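Plonwood Evening College
Introduction to Packaging and Everyday Materials
Handout 3: Containers and closures

Welcome back! Last time we looked at paper and board, and this week we get to my favorite part of the whole course, the things we keep other things in. Please read this before class and bring one empty container from home (rinsed, please).

Why glass is still with us

Glass is heavy, it breaks, and it takes a very hot furnace to make. And yet we keep coming back to it. It has almost no taste or smell of its own, it lets very little gas through, and you can see what you've got left. The base of a jar is often thicker than the wall, and once you start checking for that you'll do it in every kitchen you visit – I certainly do.

Color matters too. Amber glass blocks much of the light that spoils oils and some medicines. Blue glass is prettier but protects less. Clear glass protects hardly at all, so a clear jar of spices belongs in a cupboard.

Closures

A container is only as good as its lid. For this course we sort lids into 2 families: those that turn on a thread, and those that push or drop into place. Threaded lids squeeze a liner against the rim, and the liner does the sealing. Push-in lids depend on a snug fit, often helped by a soft ring. 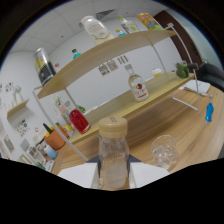 A glass jar and other containers, with lids of several colors.

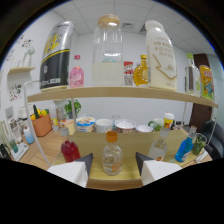
Now for the part people argue over in class, which I love. Is a tighter lid always better? Think about fresh bread, or coffee beans right after roasting. Roasted beans give off gas for days, so coffee bags often have a small one-way valve. A perfect seal would puff the bag up like a pillow!

Words to know
Finish: the part of a bottle or jar that takes the closure
Liner: the soft layer inside a lid
Headspace: the gap between the contents and the lid
Barrier: how well a material keeps gas, water or light out

For next time
Read the Mathur booklet, sections 2 and 3. Write 15 lines on the container you brought: what it's made of, how it closes, and what you would change. We'll start with the Praltberg bottle samples, so come early if you want to handle them first.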